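Movon House – walk-round safety checklist, with comments

Inspected by Girish Tyagi, Friday, November 30, 2018. Items marked OK unless something is written next to them, in which case assume the worst.

Front door and porch
Closer: OK. Shuts with conviction.
Mat: curling at one corner. Reported in September, when it was curling slightly less.

Stairs
Handrail: firm on the left. On the right, firm if you don't lean on it. Hurley to refix.
Nosings: two loose, top flight. Taped for now in a yellow that suits nothing.
Lighting: OK.

Fire doors
Ground floor: OK.
First floor, Dirnunis office: wedged open with a box of old invoices. Removed the box. Went back after lunch and found it had returned.
Store room: gap at the head is 6 mm. Needs a new strip.

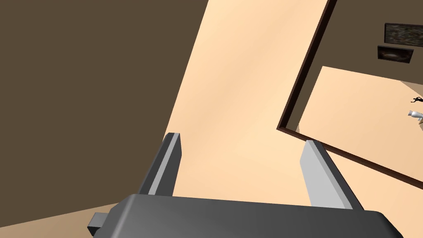
Gripper and walls, tilted view

Extinguishers
Kitchen: pin and tag present, coats hung over it. Coats moved.
Landing, asset no. 1845: in date.
Rear lobby, asset no. 1469: in date, though the bracket is held by one screw and a good deal of optimism.

Kitchen
Kettle lead: OK.
Toaster: crumb tray full. I have seen lighter sandbags.
Fridge: not strictly a safety matter, but someone from Farooqui should look at the back of the second shelf and take responsibility for it.

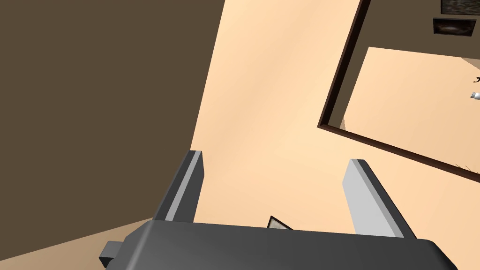
Page last changed: 30/11/18, G.T.

Exits and alarm
Rear exit: opens fully, once the bicycle has been moved. The bicycle's owner says it is only there in bad weather. It was a fine day.
Call points: tested, OK. The ground floor sounder is loud enough. The one upstairs sounds apologetic – engineer to check.
Assembly point sign: facing the hedge. Turn round.

First aid
Plasters: plenty, all blue.
Eyewash: expired. Reorder.
Accident book: found under the biscuits. Last entry concerns the biscuits.

Outstanding: handrail, nosings, store room strip, bracket, sounder, eyewash, mat. Copies to Hurley and Dirnunis. Please initial and return to my tray.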